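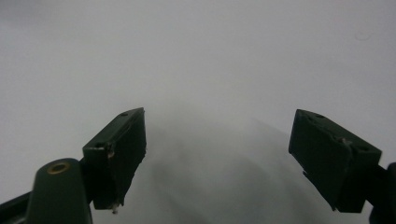
Wednesday, October

Goal for today: find out whether the blank-frame filter is throwing away good approach data. Kerstin thinks it is. I was not convinced until I looked at the rejects.

Background for whoever picks this up. The hand-held gripper records from the moment the trigger is pressed, so each episode begins with a stretch where the fingers are open and there is nothing ahead but a pale surface. Tracking has very little to hold on to there. In September we started dropping any frame with fewer than a set number of features outside the finger mask. It cut the drift errors and we left it alone.

Set used: the Brundgate recordings, 971 episodes. The filter touched 496 of them. I had expected far fewer. Most lose only the first second or so, but 127 lose frames in the middle, between the release and the next approach. Those are the ones that matter, because the trajectory gets stitched across the hole and the policy sees a jump.

Went through the 127 by hand, 9:40 to a little after noon. Notes as I went:

– Fingers wide open, plain light background, soft shadow between them. This is the typical reject. The feature detector finds the holes and edges on the fingers, those get masked, and almost nothing is left.
– The shadow is useful. It gets darker and tighter as the tool comes down. It has no corners, so the detector ignores it completely.
– The chipped spots on the fingers sit partly outside the mask on some episodes. They then count as scene features and they never move relative to the camera. That pulls the pose estimate toward "standing still". Need to grow the mask.
– A few are true garbage, tool put down with the recording still on. Keep dropping those.

Changed two things this afternoon:

1. Finger mask grown by six pixels on all sides, and the mount areas at the left and right borders added. Bendik had the mounts in an older version of the mask and they got lost when we moved to the Ovow branch.

2. No more dropping in mid-episode. If the feature count is low, keep the frame, carry the pose on inertial data alone, and set a flag. If the flag stays up longer than 1.5 seconds, split the episode at that point.

Reran tracking on all 971. Took most of the afternoon on the Jotisa machine, which was also running somebody's training job. Of the 127, 88 now come through as one piece, 31 get split, and eight are thrown out. I checked 20 of the 88 against the recorded video and the path looks right in 19. The bad one has a slow sideways slide during the blank stretch, probably a poor bias estimate at the start. Episode saved in the check folder under "slide".

Mask change on its own (without the second change) already fixes part of the standing-still problem. I should have run them separately from the beginning. Started that run at 5:15, will read it tomorrow.

Kerstin asked if we could use the shadow directly, as a rough height cue. Tried the simplest thing: mean brightness in a patch between the fingers against height above the table, 4000 frames sampled from the long episodes. There is a clear trend inside a single episode and a mess across episodes. The lights differ too much from one recording day to another. Might work if normalized to the first open-finger frame. Not doing it now.

Retraining: started the Thampi policy on the new set with the same seed and settings as the last run. I want the place-down numbers more than the pick numbers, that's where the holes were.

To do
– compare mask-only run with the full run
– Bendik to confirm finger opening width at calibration, the file has two values
– look at the eight thrown-out episodes once more
– wipe the lens on the second gripper and redo its calibration
– write the flag into the data format page, it's only in the code so far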